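Brallus Cell Guide, Section 7: Recovery after a failed switch pick
Revised Fri 25 March, R. Bunting
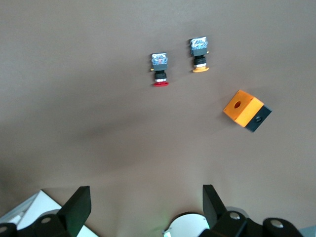 Read this before you touch the reset. Covers fault 1508 (grip lost) and fault 3625 (wrist force over limit) on the button station job. Anything else, go to Section 9.

Why we rewrote it: night shift at Jastdale cleared a 3625 from the pendant with the fingers still closed on a contact block. Arm went to home by the short path and dragged the switch across the table. Cracked block, bent finger, cell down till the Monday. Nobody hurt. Could of been.

CAUTION: A faulted arm is not a dead arm. Drives may still be live. Keep hands out from between the fingers until step 3 is done.

7.1 Make it safe

1. Hit the cell e-stop. The real one on the fence post, not a loose switch off the bench. The red mushroom head in the parts kit isn't wired to anything.
2. Wait for the pendant to show DRIVES OFF.
3. Lock out at the isolator. Your own lock, your own tag.
4. Write down the fault number and the Navport step before you clear anything. It's gone after the reset.

Note: air stays on after lockout so the gripper holds what it's got. If a part is in the fingers, support it from underneath, then bleed off at the grey valve.

7.2 Check the parts

5. Take the switches and the enclosure off the table. Don't try to put them back where they were, the job looks for them fresh.
6. Check each contact block for cracks and loose terminal screws. Any damage, red bin.
7. Spin the collar by hand. Should turn free. Cross-threaded ones are what sets off 3625 most of the time.
8. Look in the enclosure mounting hole for swarf or a burr.

7.3 Check the gripper

9. Sight along both fingers. Tips should line up. If one's out, stop here and call maintenance, don't bend it back.
10. Try the bracket bolts with the hex key. Snug only. If one moves, log it.
11. Wipe the finger faces. Dry rag, no solvent.

7.4 Restart

12. Lock off, everyone out, gate shut.
13. Release e-stop, reset at the panel.
14. In Navport choose RETRACT UP. Do NOT choose HOME. Retract lifts straight off the table first, home does not.
15. Once clear, open and close the gripper 2 times with nothing in it. Listen for a click on the close.
16. Lay the switches out again with a clear gap between them. Caps can face any way but not one switch leaning on the other.
17. Run the first pick at slow speed, hand on the e-stop. Then normal.

CAUTION: Same fault twice in a shift, leave it locked out. Don't raise the force limit to get it through. It was set to 400 at Jastdale when we got there and thats a big part of how the block got cracked.

Note: Khumalo fingers (older cells) have no grip sensing so you won't see a 1508, the arm just carries on with nothing in its hand. On those cells, watch every first pick after a restart.

Log sheet goes in the sleeve on the panel door. Questions to Reece Bunting, day shift.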